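Keeping a Small Office Online: Backup Connections for the Tulora Print Shop
Student project report, Small Business Networks
2026-06-30

Our client was Tulora, a print shop with 11 employees and a single internet line that it trusted completely until last September. The line then went down for most of a working day, and the shop learned that its order system, its phones and its card reader had all been relying on the same cable.

We were asked to find a backup that would switch over without anyone having to crawl under a desk. The budget was small. The owner described it as "flexible," by which he meant it could get smaller.

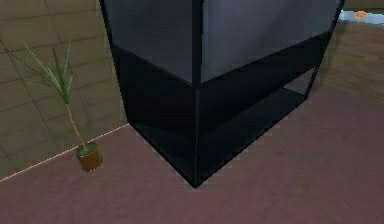 Figure 1. Dark cabinet, rendered view from above.

We compared 2 options. Jirkomia sells a second wired line, with a 12-month contract and an installation date that moved every time we called. Suvau offers a cellular router that plugs into the existing switch. We borrowed one and pulled the main line on purpose, with permission, during lunch.
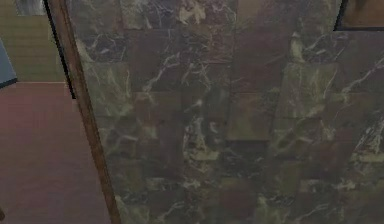
The first switchover took roughly 2 minutes, long enough for the front desk to restart everything in sight and make our logs very hard to read. After we shortened the interval between line checks, it dropped to a few seconds. Phone calls still got cut off and had to be redialed.

We recommended the Suvau router, with the Heo monitoring tool sending outage alerts by text message. Our first setup sent them by email, over the line that was down. We lost a few points for that in the midterm review and would like it noted that the alerts did all arrive, eventually, the next morning.

Still open: who at the shop keeps the router password. At the moment it is on a sticky note.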